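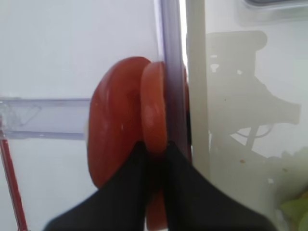

Medow Two-Finger Gripper Kit, black

Price: $1,000 for one, $2,000 for the pair with the spare finger set
In stock, ships from Holtitz

I get asked a lot which gripper to buy first, and I nearly always say this one (I've got two on my own bench!). It's a plain parallel gripper with matte black fingers, and it's happy with small rounded things, shiny plastic, toy parts, all the stuff people bring me in shoeboxes and ask "can it hold this?"

What you get: the gripper, a wrist plate, one cable, a bag of screws and five finger pads. The camera is sold separately, so put that in your budget now and save yourself a second order. Casimiro Goicoechea wrote to say he forgot his and lost most of May waiting for it. Sorry, Casimiro!

Planning for a classroom or small lab? Buy the pair. Pads wear out before anything else does, and a pack is $124, so I'd set aside money for one pack per gripper per year. Smooth, glossy parts are where you'll want fresh pads most.

Clear plastic in your setup? Leave yourself extra time for camera tuning, it can be fussy stuff.

Will it fit my arm? It bolts straight onto the Javotora. For anything else, send me the hole pattern off your wrist and I'll check before you pay.

Quotes for schools go through Thư Huỳnh, usually same day if you write before 2 p.m.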